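The Slow Business of Teaching Software to Tidy a Shelf

Most of what Ulises Ledesma does in a working day looks like reading. He sits with two screens, one showing a column of short text labels and the other showing video of hands arranging goods on a shelf, and he decides whether the labels are right. "Reach." "Grasp." "Lift." "Place." When a label starts too early he drags its edge a little to the right. Then he plays it again.

Ledesma leads the planning team at Cloltia, a small company that writes software for robots that handle packaged goods. It doesn't build the robots. Its main product, called Jarkis, sits between the cameras and the motors and decides what a pair of arms should do next. A store or a warehouse would never see it. What they would see, if it works, is a shelf that gets straightened up without anyone being asked to do it.

The task sounds easy. A can is a simple shape and a shelf is flat. But the team has spent most of its time on shelves since last November, and Ledesma says they underestimated the job by a wide margin.

"We had a planner that could put a can anywhere you told it to," he says. "What we didn't have was a good way to tell it where."

The older version of Jarkis worked in a fixed order. A perception module found every object and drew a box around it. The planner picked one, worked out a path for one arm, moved it, and then asked for a new set of boxes. With widely spaced items this went well. With cans packed close together, the boxes ran into each other, and a can half hidden behind another was often counted as part of its neighbor. The arm would close on one can and shove the next.

There was also the matter of the second arm. The early planner treated the two arms as two separate workers who had to be kept apart. It drew a line down the middle of the workspace and gave each arm a side. That kept them from hitting each other, and it also ruled out a lot of what people do without thinking when they work on a shelf, such as keeping one hand on a can while the other hand goes after the next one.

So the team went back to watching people. The recordings are made from head height, which gives the software close to the same view a robot's head camera would have. Each one is cut into segments and labeled for both hands separately, and that last part was new. In the old scheme a segment had one label. Now the left hand can be on "hold" while the right hand is on "reach," and the planner learns from the pair.

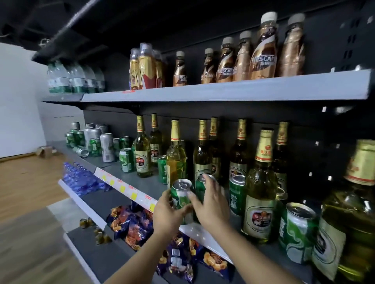
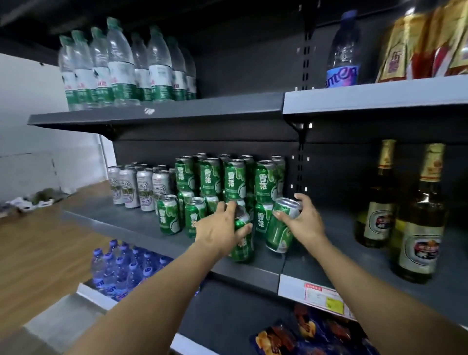 Both hands at work among the green beer cans on the middle shelf, seen from head height.

Cans of the same brand are a particular headache for the perception side. A system that tracks objects from one video frame to the next wants each of them to look different. A group of identical green cans gives it very little to go on, and when a hand passes in front of them the tracker tends to swap their identities. Can four becomes can six, and the planner believes that something has moved when nothing has.

Cloltia's fix was to stop caring so much. In the current version, identical items share one identity until a hand touches one of them. At that point the touched can gets its own track, which it keeps until it has been let go and has stayed still for 19 frames. Everything else in the group is treated as a kind of inventory with positions attached. Ledesma says the change removed a large share of the tracking errors and took less code than what it replaced.

Reflections remain a problem. Can tops are bright, shrink-wrap is brighter, and clear water bottles can confuse a depth sensor badly. For those the software leans on ordinary color video and on what it knows about the shape of a bottle. If the depth reading and the color reading disagree, Jarkis slows the arm down and takes a second look from a slightly different head angle.

That second look costs time. The team gives the planner a budget of 800 milliseconds to choose its next action, and a disputed bottle can use up most of it. One engineer wanted the limit raised. Ledesma has kept it where it is for now, mainly so that slow cases show up in the logs and get looked at.

The labeling tool is called Warrier, and it was written in-house after the team grew tired of adapting something meant for driving footage. It is not a pretty program. It has one timeline for each hand, a key for each action, and a button that flags a segment for discussion. Two people label every recording without seeing each other's work, and a third settles the differences.

The differences are mostly about where things begin. Does a grasp start when the fingers touch the can or when they close? Is a tilted can being lifted or set down? From a single frame there is often no way to tell, so the rule is that a labeler has to watch the seconds on either side before choosing. The written guide for these questions started at one page and is still growing.

The next test is planned at Sostevton, where Cloltia has the use of a stockroom with three bays of shelving. The software will run on two arms at half speed, with a person standing by the stop button. The goal is modest: take one messy shelf of mixed drinks and leave every item upright, facing forward and on the level where it started.

Bags of snacks are not part of the test. They bend, they slide over one another, and the planner has no good model of a heap. Ledesma has a folder of recordings set aside for that work, and has labeled only the first few.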